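4.2 Transposed Settings and Reader Response

The second part of the study concerns fan retellings in which a traditional tale is moved into an established science fiction world. Stories of this type usually keep the order of events found in the older tale and change the names, places and titles. A king becomes a fleet commander, a village becomes a moon, and a dowry becomes a ship. The question addressed in this section is how much of the older tale can be changed before readers stop recognizing it.

The corpus was drawn from the Clolness Archive, which holds fan fiction submitted by its members under an open reading license. A search for stories tagged by their authors as retellings returned 1186 items. Stories shorter than 700 words were removed, as were stories left unfinished. Each remaining story was read in full and assigned to one tale family using the Plallard index. Where a story drew on more than one family, it was assigned to the one that supplied its ending.

Suitor tales formed the largest family. In these stories a parent of high rank sets a task for those who wish to marry a son or daughter, and the task is completed by someone the parent had not considered. Fan authors appear to favor this family for a practical reason. The older tale supplies a full plot but says very little about the person who is to be married, and that gap leaves room for a character whom readers of the source films or novels already know well. In most cases the retelling gives this character a voice, and in many the character sets the task in place of the parent.

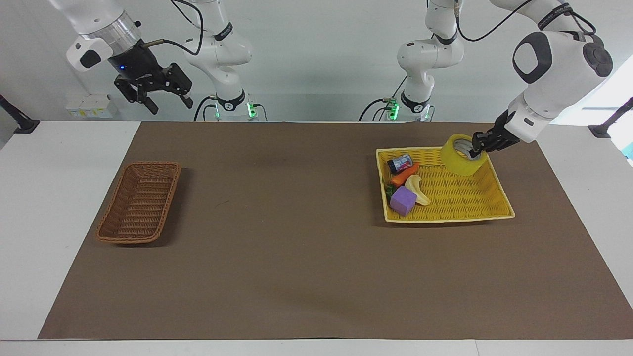
Figure 6. Baskets and small items on a table.

Choice tales were the second family of interest. Their plots turn on a single decision between containers, as in the old stories of caskets, chests or boxes offered to a guest. The container is described at length and its contents are withheld until the choice has been made. Fan authors often change this order. In the Zamness cycle, a long series of linked stories set on a trading station, both containers are open from the start, and the guest must decide what an empty one may be worth. The difference is easy to grasp with ordinary objects: of the two in Figure 6, the brown basket holds nothing, while the larger yellow tray holds several small things, a can among them. A reader shown such a pair at the opening of a tale has no secret to wait for, and the interest of the story passes to the reasons given by the person who chooses.

Reader response was studied through the public comments attached to each story. Comments were coded as recognizing the older tale, recognizing only the science fiction setting, or recognizing neither. Replies written by the story's own author were left out. A group of 63 stories had comment threads long enough to be read closely, and the remarks below rest on that group.

Two patterns may be noted. Readers tended to name the older tale when its ending was kept, even where almost every other feature had been altered. They were less likely to do so when the ending was changed and the opening kept - a result that agrees with the view, set out in Section 2, that endings carry most of the identity of a tale. Humor had a smaller effect than expected. Asides addressed to the reader, which are common in the suitor tales, were often quoted in the comments with approval, but they did not seem to help or hinder recognition.

The Agbenyega tale, discussed in Section 4.1, remains an exception. Its ending was replaced entirely, and readers still named the source without difficulty. The author had kept the rhyme spoken at the door, and it may be that a fixed phrase can do the same work as an ending. This possibility is taken up again in Section 5, where repeated speech is treated separately from plot.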